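Candarham Community Chorus
Members' meeting, October
Maltine Hall, back room, after rehearsal

Start 8:40 pm. 21 present, plus one on the phone till the battery went. Minutes of last meeting taken as read, one fix: the spring concert was at Nundomero Chapel, not Maltine. Corrected.

1. Matters left over

Piano. Tuner came, did the upper half, says the pedal needs a part. Part ordered. Until then go easy on the left pedal, it sticks in cold weather and everyone hears it.

Key to the side door. Hall office cut us a second one. Hangs inside the music closet, on the hook, goes back on the hook.

Missing tenor part for the harvest piece turned up inside a hymnal. No action.

2. Winter program

Draft list passed around. First half all short pieces, second half the long one, then two carols with audience joining in. General feeling good. Altos say the long one sits too low for too long, page after page of the same three notes. Director will look at moving a few bars up. Basses fine with it, basses want it longer.

Some back and forth on whether to sing the lullaby without piano. Tried last month, went flat by verse three, almost a half step. Decided: piano plays first and last verse, drops out in the middle. If we are still sinking by December the piano stays in and that's that.

Solo in the second carol. Four people interested. Short tryouts before rehearsal, ten minutes, anybody can sit and listen but doesnt have to.

Memorizing. Carols by heart, everything else from music. Same as last year.

3. Music library

Long item.

Count finished over the summer: 1,443 copies in the closet, that is everything, including the stuff we have not sung since the old director. A lot of it doubles. Some sets short by two or three, which is worse than not having them, since you only find out on the night you hand them out. List is in the green binder, please write in it if you take something home. Please write in it if you bring something back, too.

Old sets we will never sing again: offer to the high school first, then the swap table at the Toivonen music store. Store has said yes to one box at a time. Not ten boxes.

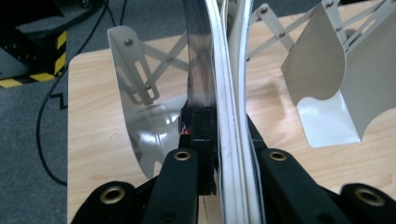

Folders for the concert took up most of this item. We have 30, bought used, about half with broken corners. Question was new ones for everybody or only replace the bad ones. Against holding plain pages in your hands: a pile of white sheets with nothing stiff behind it bends right over, further than the gentle curve of the ones shown with the dark plastic strip, and then you are fighting the music through the whole verse and not watching the beat. For plain pages: they weigh nothing, and they turn quietly. Sopranos mostly for folders. Rings squeak, somebody will oil them or whatever you do with rings. Went around the room, clear majority for folders. Black, all the same size, elastic strap on the inside so that nothing slides out during the bow.

Price from Toivonen: good if we take the full set, not so good for a handful. Will ask again about a handful. If no luck we fix the corners with tape for this winter and buy in spring.

Page turns. Long piece has a terrible one in the middle, right on the entry. Suggested: sing the first line of the next page from memory and turn early, half the section early and half late. Will try it at next rehearsal. Mark your copies in PENCIL. Last year's loaned set went back with highlighter in it and we paid.

4. Seating and the check-in table

Rehearsals have been starting late, 14 minutes late last time. Reasons given: parking, chairs not out, people talking at the sign-in, people looking for their copy. Nothing to be done about parking.

Plan: chairs out by 6:50, first six people in the door put them up, no roster. Curved rows, three of them, basses in the middle at the back and not off to the side where they cant hear the altos. Sign-in moves to a table near the coats, away from the door, so the line does not block everybody else. Music for the night laid out in piles by voice, take your own, sit down, warm-up at 7:00 whether you are in your seat or not.

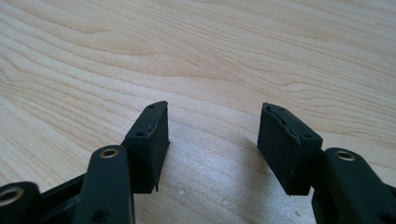 One alto asked if the piles could be put out in the order we sing them, so that people don't sit there shuffling through the warm-up. Yes, will do. Also asked for the order to go up on the chalkboard. Yes to that also, if chalk can be found.

Tenors wanted name cards on chairs. Voted down. Tenors may have cards on tenor chairs.

Coffee after rehearsal, not before, and not on top of anything with notes printed on it.

5. Nundomero Chapel

Booked again for the winter concert, afternoon and evening both ours. Heating goes on at noon. Last time it went on at four and you could see our breath in the Latin. Risers: the chapel has two sections, we need three, third to come from Maltine if it fits in the van. To be measured. Nobody stands on the end of the top step without a rail, no exceptions this year.

Doors open half an hour ahead. Warm-up in the side room, which is small, so go in by section and keep coats in the car if you can.

Parking behind the chapel is for the band on the evening, we use the street.

What to wear: black, long sleeves, any black. Long talk about scarves. No scarves. Possibly scarves in spring.

6. Anything else

New singers. Three came to try it out in September, two stayed. Both in the sopranos, where we did not need them, very welcome all the same. Still short on tenors. Flyer to go up at the libary and at Toivonen, old flyer has the wrong start time so please take it down if you see one.

Recording of the spring concert: still being edited. Applause is louder than we are. Will be passed around when done.

Cold season, stay home if you are coughing, follow along with the practice tracks. Tracks for the long piece are up except bass, bass coming this week.

Lost and found: one gray glove, one pair reading glasses, a tuning fork. Ask at sign-in.

Next meeting after the first rehearsal in January. Folders and riser measurements carried over to then.

Closed 9:35 pm, hall lights went off at 9:30.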